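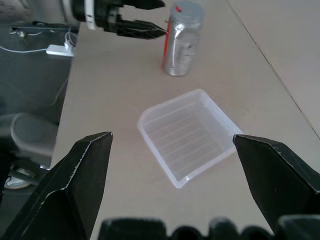 Saving seeds from the kitchen garden

I started saving seeds in August, when our beans had gone leathery on the poles, and now I can't stop! Beans and peas are the easiest by miles. Leave the pods on the plant until they rattle, shell them into a shallow tray and keep them somewhere airy for a fortnight. A bean is ready when your thumbnail won't dent it.

Tomatoes are messier but such good fun. Squeeze the pulp into a jar with a splash of water, give it 2 days on the windowsill (it will smell, sorry), then rinse the lot through a tea strainer. Dry the seeds on a plate - never kitchen paper, they stick like glue and you'll be picking off fluff until spring.

Lettuce wants a dry afternoon and a big paper bag. Bend the fluffy heads into the bag and shake. From one plant I had enough to share with half the Ciltdale allotments and still fill an old mustard tin.

Paper envelopes are best for storing. Write the name and the year on before you fill them, as a pen goes straight through a lumpy packet. Ours live in a biscuit tin in the back bedroom, the coldest room we've got.

Parsnip seed is the fussy one. Sow it the very next spring and don't bother keeping any back.

Posted Nov 5, 2019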